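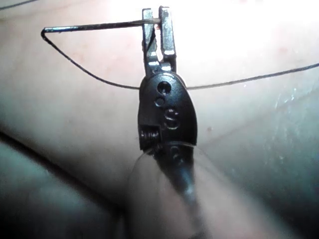 Setting up CIS deductions in Esteck Payroll

If you pay subcontractors for construction work, you have to deduct money from their payments and pass it to HMRC under the Construction Industry Scheme. Esteck can work out the deductions for you, but the scheme is switched off until you turn it on for each company.

Before you start

You will need your contractor's UTR, your Accounts Office reference and the Government Gateway login you use for PAYE. An agent login works too, provided the client has authorised you for CIS. PAYE authorisation on its own does not cover it.

Step 1. Turn on CIS

Open the company, go to Settings, then Schemes, and tick Construction Industry Scheme. Enter the two references without spaces. Save, close the company and open it again. The Subcontractors tab shows up next to Employees.

Step 2. Add a subcontractor

Click New and choose sole trader, partnership or company. The trading name must match the one registered with HMRC. We had a customer enter "Coman" when the registration was under "Coman Roofing", and the check came back unmatched. 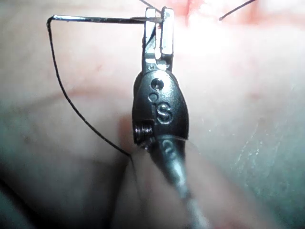

Leave the deduction rate blank for now. Esteck fills it in once the subcontractor has been verified. If you already hold a verification number from your old software, type it in the box marked Existing and pick the rate yourself.

Step 3. Verify

Tick the names you want to check and press Verify. Replies normally arrive while you wait. An unmatched subcontractor is set to 30 per cent until the details are put right.

Step 4. Enter a payment

Enter labour and materials separately, both without VAT. The deduction is taken from the labour figure only. On an invoice with 226 for labour and 100 for materials, at 30 per cent, the deduction is 67.80 and the subcontractor receives 258.20 before any VAT is added.

Step 5. Send the monthly return

Tax months end on the 5th and the return is due by the 19th. Go to Returns, choose the month, read the declaration and press Submit. Keep the receipt, which is saved under Documents.

Moving from Wurkska or Nondetti

Export your subcontractor list as a CSV file and use Import on the Subcontractors tab. Column 2 must hold the UTR. Payments already made this tax year are not brought across, so keep a copy of your old statements.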